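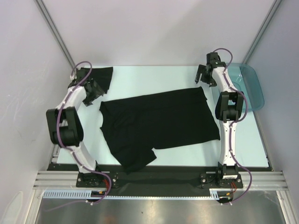 ledger_reader: The Kelldale pilot has been presented to members as a finished service, and I do not think the papers support that. The notice says that staff certificates from member banks can be checked on a shared ledger "in seconds". It does not say who is answerable when the record is wrong. Until that is settled, our branch will go on asking for paper copies.

Posted 11 January 2020 by the Members' Forum desk
Topic: Shared ledger for staff certificates - comments on the Kelldale pilot

We use cookies to keep you signed in and to measure visits. By continuing to use this forum you accept our cookie policy.

northquay: The question of answerability is dealt with in section 8 of the joining agreement. The body that issues a certificate remains responsible for its content. The ledger holds a fingerprint of the document and the date of entry, and nothing more. If Fundano issues a certificate in error, Fundano must withdraw it and enter the withdrawal. I accept that the notice to members could have said so.

ledger_reader: I have read section 8. It sets no time limit for entering a withdrawal. A member could rely on a certificate for weeks after the issuer knew it to be unsound.

compliance_west: We took part from September. Our office put 1,981 certificates through the system, and 95 were returned as unmatched. Most of these came down to names recorded differently by the issuer and by our own personnel department. A married name or a missing middle initial was enough. Each one had to be settled by telephone, as before.

I would not call that a failure, but it should be taken into account by any member planning to reduce staff on the strength of the pilot.

Tarn_and_Co: May I ask what the cost was? The Haugen proposal two years ago was turned down on cost alone, and it offered much the same thing with an ordinary database.

northquay: The charge during the pilot was met from the joint fund. A charge for the full service has not been set. With respect to Haugen, the two are not the same. That proposal required every member to hand its records to one firm, and several members were unwilling to do so.

Tarn_and_Co: Several members were unwilling, and the rest of us were not asked. The present system is run on machines supplied by Dokska under a single contract. I do not see a great difference between trusting one firm with a database and trusting one firm with the machines.

northquay: Dokska supplies the machines for the pilot only. The agreement provides for members to run their own after that.

compliance_west: Provides for, yes. It does not require it. Our technical colleagues were told that a member's own machine would take around 115 hours to set up and test, and smaller firms will not do that willingly. I expect most would stay with Dokska, in which case the point made by Tarn_and_Co stands.

oldbranch: Can a member of staff see their own entry? We have had two requests and did not know how to reply.

compliance_west: They can see the certificate held by the issuer. They cannot see which members have checked it. We raised this in our return and have not yet had an answer.

ledger_reader: That seems to me a more serious matter than the time limit. A person applying for a post elsewhere may not wish it known, but they should at least be able to learn who has looked.

northquay: I agree that it ought to be looked at before the full service opens. Written comments on the agreement may still be sent in through the members' page - please give the section number, as the replies are sorted in that way.

oldbranch: Thank you. We will send ours under section 8 unless told otherwise.

Recent topics
Changes to the joint fund: questions and replies
Keeping paper records after a branch closes
Haugen proposal: papers now in the archive
Signing in to the members' page from a new device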